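Pleresden Lost Property: Frequently Asked Questions

I left something on a bus or tram. Where will it be?
Items found on Pleresden vehicles stay at the depot overnight. They reach the lost property office in Hukard by 3 pm the next working day. Please wait until then before you get in touch.

How do I report a lost item?
Fill in the form on the Lost Property page or ask for a paper copy at Torvik bus station. Tell us the route number, the time you got off and what the item looks like. For a phone, give the make and the lock screen picture. For keys, describe the key ring.

How will I know if you have found it?
We check every report against the register each morning. If there is a match we will email or text you a reference number. If you have heard nothing after 15 days, the item has probably not been handed in.

How many items do you get?
Last year we logged 3,702 items. Umbrellas and single gloves were the most common.

Is there a charge?
Yes. It costs £4 to collect most items and £8 for laptops, tablets and cameras. Children's toys, walking aids and medicines are free. You can pay by card or cash in Hukard, but Torvik takes cards only.

What should I bring?
Your reference number and one form of identification. If somebody else is collecting for you, they need a signed note from you and their own identification.

Can you post it to me?
We can post small items within the UK once you have paid the fee and postage. We do not post glass, food or anything with a loose battery.

What happens to soft items such as hats and toys?
They are kept apart from bags and electrical goods. Wet items are dried before they are stored. Anything mouldy is thrown away.
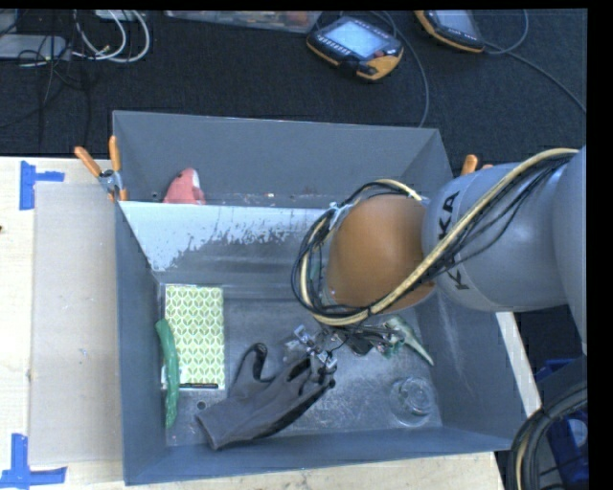 A soft red item in the rear compartment of a divided metal bin.

How long do you keep things?
Three months for most items. Food is thrown away the same day. Passports and driving licences are sent back to the office that issued them.

Where do unclaimed items go?
Clothes and toys in good condition go to the charity shop in Sorkholm. Phones and laptops are wiped and recycled.

Who do I contact if I have a complaint?
Write to Lucinda Blackwood, Customer Services Manager, at the Hukard office. Please include your reference number.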